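Sun 5 August

Back at the bench today even though I swore I'd mow. The Revow fingers finally showed up on Friday and I couldn't leave them in the box all weekend, so I told myself two hours and stayed for most of the day. The grass can wait.

So, the big question I've been chewing on since spring: do I stick with the Herkton gripper, which I know inside out and which drives me nuts, or do I switch everything over to the Revow and learn a whole new set of annoyances? The Herkton closes hard and fast and doesn't care what's between its fingers. Great for drive cages. Terrible for anything skinny. The Revow is slower but you can dial the force way down, and when I was fooling around with a spare memory stick on the desk it held on without me wincing once. I like it. I'm trying not to like it too early.

Then there's the controller business. Parri is still dropping its connection if I let it sit idle over lunch, and I still haven't found out why. I restarted it, ate my sandwich standing up so it wouldn't feel neglected, and it behaved fine all afternoon. Typical.

Did the bulk of the tryout on the old Dell tower, on its side with the panel off. I love that machine for this. It's got every kind of trouble in one box: cables that flop into the way, slots you have to come at dead straight, and a bunch of little parts on the board that I'd rather not scrape off.
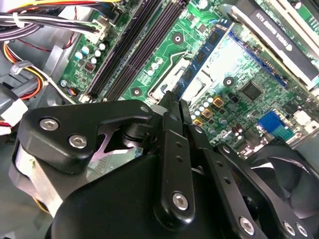
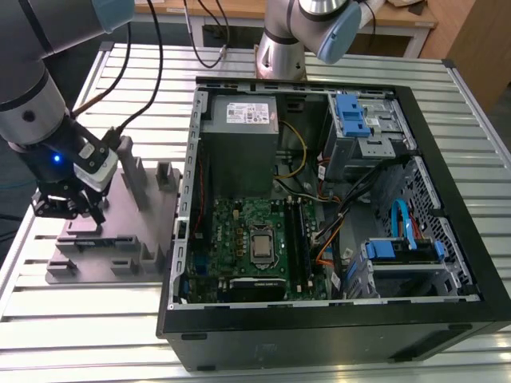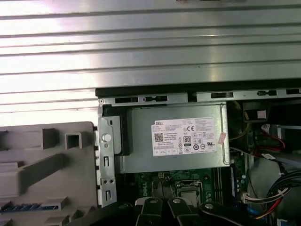 The wrist view is what I really wanted to write about before I forget. I'd been planning to spend money on a nicer camera up there, and now I'm not so sure I need it. Up close the picture is good enough to steer by. My trouble is glare. If the overhead lights are all on, bare metal goes white and I lose the edges, and then I'm guessing. I switched off the row nearest the window and it got a lot better — should've done that months ago, dumb. The other thing is that the gripper itself hogs so much of the view. I kept wanting to lean over and look around it, which you can't do from a wrist! The fixed camera helps with that, but going back and forth between the two makes me slow, and I catch myself trusting whichever one I looked at last.

Logged 644 tries on the sheet since I started this whole comparison, both grippers together. I'd been aiming for 600 before making up my mind, so technically I'm past due. But too many of those were from before I redid the finger spacing and I don't think it's fair to count them. Brikport says their fingers are good for 2,000 cycles before the pads need swapping, and I'd like to put a set of those on the Herkton before I give up on it completely. Maybe it's just the fingers that I hate. That would be the cheap answer and I'm kind of rooting for it.

Things for next time: bring the short hex key home (no, wait, bring it BACK, it's in my jacket). Tie up the wrist cable better, it tugs when the arm turns all the way over. Write down the force settings instead of keeping them in my head like last time, when I lost a whole evening to it.

I want this settled by October so I can quit swapping hardware and get on with the actual job. My back hurts from leaning on the table and I smell like contact cleaner. Leftover chili for dinner, then bed.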